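Search this site: Enter keywords Go

Module 2: Seeing Through Things
Transparent, translucent, opaque, and why the fourth category is "badly washed"

Notes for the evening class in materials for makers. Tutor: Ayane Kawaguchi. Workshop sessions: Asuka Tsuchiya.

Last updated: Wednesday, February 14, 2024

Where we had got to

Last time we established that light hitting a surface can bounce off it, soak into it or go through it, and that most surfaces can't make up their minds and do a bit of each. Somebody asked whether this would be useful. We will find out together.

Three words people mix up

Transparent means you can see a clear shape on the other side. A clean window is transparent. So is still water in a glass.

Translucent means light gets through but is scattered on the way, so you get a glow or a blur and no proper edges. Tracing paper, a bathroom window, the lampshade your aunt gave you.

Opaque means no light gets through worth mentioning. Bricks, mostly. Note that gold leaf beaten thin enough will let a greenish light through, so if you want to annoy a jeweller, you now can.

In everyday speech "translucent" also gets used for anything tinted that you can see through, and shop labels do this all the time. I have given up fighting it. In your written work, say "tinted" when you mean coloured and "cloudy" when you mean blurred, and we shall all get home earlier.

Thickness

A material doesn't belong to one category for life. Take a pale tinted plastic. Hold a thin piece flat in front of you and the colour is barely there. Stack several pieces and it deepens, as each layer takes its share of the light. Turn a sheet on its edge and you are looking through far more of it, so the edge looks darker or, with some dyes, brighter than the face. Sign makers have lived off this for years.

The Suretti samples in the cupboard show it well. The Fukuda ones used to, until they were cleaned with the wrong spirit in November and went cloudy. They now illustrate the section above.

Distance

Lay tracing paper on a printed page and you can read through it. Lift it the width of a finger and the words melt. The paper is scattering light exactly as before, but the scattered rays now have room to spread. With a clear tint you can lift it as far as you like and the print stays sharp. It is the quickest test there is, and it costs less than the meter Curnard would like to sell us.

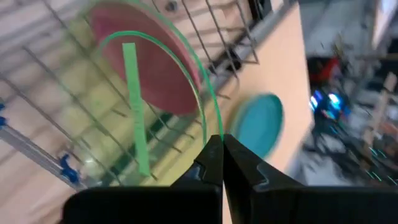 Fig. 2. Pale yellow-green tint, with wires and surface behind.

Colour of what lies behind

A tint takes light away. It never adds any. A yellow-green sheet lets yellow-green through and holds back part of the rest, so white paper behind it looks yellow-green and a strong red looks dull and brownish. Black stays black, being past caring.

For next session

Read the Zestow booklet as far as page 8. Bring one see-through thing from your kitchen, rinsed, and try the lifting test on it beforehand. Write down what you expected as well as what you got — I can tell when the first was filled in after the second.

Contact the tutor via the class office | © Evening Materials Course | Back to top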